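Home | Companies | Property | Media | Index

Prarnen House

22 February 2023, by the Media Property desk

Prarnen House is an office block in Hinent, built as the headquarters of the broadcaster Sornberg. It is often called the first purpose-built television headquarters in the region, a claim that rests mainly on Sornberg's own brochures.

The building was planned for 1,000 staff. Company literature later gave a figure of 4,000, but this seems to include people at other sites, and no staff list has been published to support it.

Sale and leaseback

Sornberg sold the block to the property group Fröhlich in September and rented back 2 floors. The price was not disclosed. Both firms described the deal as a way to "free up money for programmes". Accounts published since then show no clear rise in programme spending, and the rent is not listed separately.
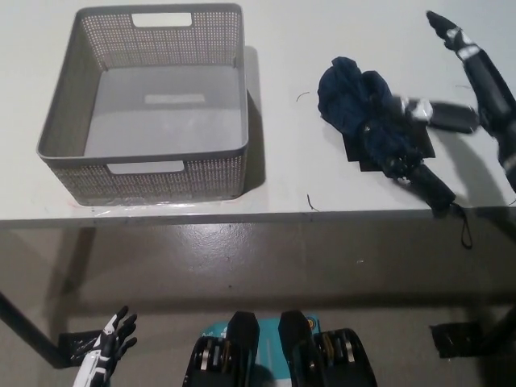
Fröhlich has said the remaining floors are 100 per cent let. Local trade papers repeated this without naming the tenants, and the term may cover options to rent as well as signed leases. Plans for a public museum of broadcasting on the ground floor have been announced more than once. No planning application has been traced.

See also: Sornberg; Hinent business district

Comments

tallmast: The brochure also says the lifts were the fastest in the country. Source?

old_gallery_hand: I worked there and 4,000 is nonsense. You'd never have got us all in the canteen.

hinentwatcher: Still waiting for that museum.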